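Dridville workshop puts two grippers through their paces

Sat 15 May

Anyone who dropped by the Nullitz workshop in Dridville this week will have found the big table by the window given over to a contest of sorts, with two robot grippers taking turns at the same pile of hand tools and a good deal of friendly arguing going on beside them.

The shop wants to settle on one gripper before its new tool-sorting bench opens in June, and Beathag Innes, who is running the trial, decided early on that catalogs weren't going to help much. "You read the pages and they all sound wonderful," she said, pouring coffee for everyone including this reporter. "So we thought, well, let's just hand them the things we pick up every day and see how they get along."

One contender is a flat-fingered parallel gripper the shop has used for years. The other has curved black fingers, cut by Pallavi Pal on the shop's own machines after a long winter of sketches (she still has most of them, pinned up over the sink). Each gets 30 tries at every tool, with a small camera at the wrist so the team can look back over the grips afterward.

Wrenches and screwdrivers were easy enough for both. The metal files have been the talking point, being long, narrow and rather unforgiving if you take hold of them a little crooked. By Thursday evening the team had logged 779 grips in all, and Pal was happy to go through the wrist camera pictures with anybody who would pull up a stool.

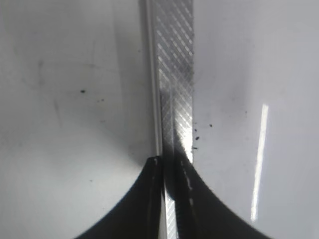 Leopold Kaufmann, who looks after the controllers, has a soft spot for the old flat fingers and isn't shy about it. He points out that they are cheap to replace and that he can swap a pair in 5 minutes, while the curved ones take him a good bit longer. Pal thinks she can fix that with a different mounting plate, and the two of them were still going back and forth over it when we left.

The last round, with pliers and a few odd-shaped scrapers, starts Monday. Innes said visitors are welcome in the afternoons, and she would especially like to hear from other small shops in the area that have been weighing up the same choice.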